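Rongrong Long still has the grass stain. It is on the left knee of a pair of white practice pants, folded on the shelf above her desk, and she will take them down for any visitor who asks.

"My mom tried to get that out three times," she says. "I finally told her to stop. That was the Prindia game! You don't wash out the Prindia game."

Long played receiver for the Pulik women's flag football team for four seasons, and anybody who watched the league in those years will have a favorite play of hers. Mine is the one where she tips the ball to herself twice along the sideline, gets a foot down and then runs the wrong way for a few steps before working out where the end zone is. She groans when I bring it up.

"Everybody asks about that one. I had sweat in my eyes and I'd been spun all the way around. Coach Jiang was yelling 'Other way! Other way!' and I thought she meant the other sideline, so I cut across the whole field. It looks great on video, like I was setting up the defense. I was lost."

She scored on the play, and finished that afternoon with 141 receiving yards, a team record that lasted until she broke it herself the next year.

Football was not the plan. Long grew up swimming, and swimming well, and came to Pulik expecting to spend her winters in the pool. A shoulder that wouldn't settle down put an end to that in her first December on campus. She spent the rest of the winter riding a stationary bike in the corner of the field house, where the flag team happened to do its indoor throwing.

"A ball got away from somebody and came at my head, and I caught it. One hand, still pedaling. I wasn't trying to show off, I just didn't want to get hit. And Jiang walked over and said, 'What size cleats do you wear?' That was the tryout."

Jiang, who coached the team for all of Long's time there, remembers it a little differently. "I'd been watching her on that bike for a week," she told me by phone. "She never coasted. I figured if she could run at all I'd find somewhere to put her. The catch only made up my mind about where."

The first season was rough. Long could outrun most people she lined up against, but she had no feel for routes and kept arriving early, before the quarterback had even looked her way. She dropped passes, too. By her own account she was benched twice, and she still talks about the second time with some heat.

"I deserved the first one. The second one, no. The throw was behind me! You can ask anybody."

What changed was the summer. She and the quarterback stayed in town and threw every evening at the public field behind the Fodano grocery warehouse, where the lights came on at dusk for the softball league and stayed on late. They ran the same five routes over and over, and when they got sick of those they ran them on the other side.

"We'd do it with no talking," Long says. "That was her idea and I hated it. No calling out, no pointing. She wanted me to read her shoulders and she wanted to read my hips. After a few weeks I knew where the ball was going before she did, or it felt that way. I'd turn around and there it was."

In her second season she caught 32 passes. In her third she went for 726 yards, and Pulik made the playoffs for the first time since the team had been put together. Those are big numbers on a short schedule, and they came against defenses that knew exactly who was getting the ball. Watching the old video with her on a laptop, I kept noticing how often there were two defenders waiting on her side before the snap, and how seldom it helped them. 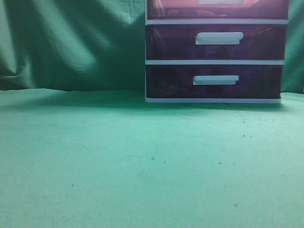
Then there was the Prindia semifinal, the one with the grass stain. Pulik trailed by two scores at the half and the wind was blowing hard enough to bend the corner markers flat. Long had one catch. She remembers sitting on a cooler at the break and eating an entire orange, peel and all, because her fingers were too cold to get it open.

"Jiang didn't give a speech. She drew one play on the back of her hand in pen and showed it to us – a little crossing route, nothing fancy. She said, 'They can't cover this in the wind, so we're going to run it until they can.' They never could. We must have run it for half the third quarter."

The winning score came on that same route, flipped. Long slid for the ball with her left knee dragging, popped up with no flag pulled and went in standing. She says she can't recall a thing about the celebration except that somebody's elbow got her in the lip.

Pulik lost the final. She brings this up before I can, and doesn't dress it up: the other team was faster and had a cornerback who gave her nothing all day. "She was so good," Long says, and her whole face lights up. "I'd make my break and she'd already be standing there. I found her afterward and asked how she was doing it, and she said I dropped my chin before every cut. Four seasons, and I had no idea!"

She works on that chin now with the high school girls she coaches, two evenings a week, on a field a short drive from her apartment. When she started, she had so few players that she had to line up at safety herself to run a full practice. At the open sign-up in April 2022, she handed out 270 forms and ran out of pens.

I went along to one of the practices. It was drizzling, and nobody seemed to mind. Long ran every drill at least once with the players, hood up, and hollered at every decent catch as if it had won a title. Toward the end she split them into pairs for a last round of routes and put a finger to her lips.

"No talking," she called. "Read the shoulders."

The girls rolled their eyes and ran it again.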